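Storage » Tea and coffee » Divided box with glass lid: what goes where?

gcarvalho_m
19/01/2025
Mine is a wooden box with thin dividers. Current layout: red stick packets on the left, small white cups in the middle, white and yellow sachets on the right. The sticks only fit on a diagonal, so they overlap and I lose space at the corners.
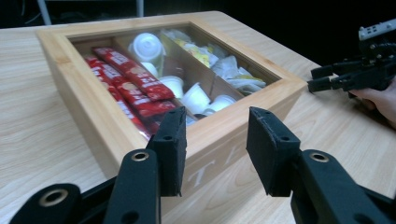 I could move a divider 20 mm, but it looks glued. Has anyone cut one out cleanly?

Calado_V
Don't cut. Store the sticks upright in a jar and give that compartment to tea. The lettering on the front says what the box is for.

romana.v
Disagree. Sticks on a diagonal are fine — you take the top one and the rest stay put. The cups are the problem. They roll every time the box moves. Line them up in 2 rows, lids up.

Calado_V
Rows last until the first guest.

Deolinda B
I removed a divider from a Sorkeck box. Fine saw, then 40 minutes of sanding. The glue line still shows through the glass. I would leave it.

gcarvalho_m
Leaving it, then. I'll try the cups in rows first. Sticks stay diagonal for now — the jar takes up shelf I don't have.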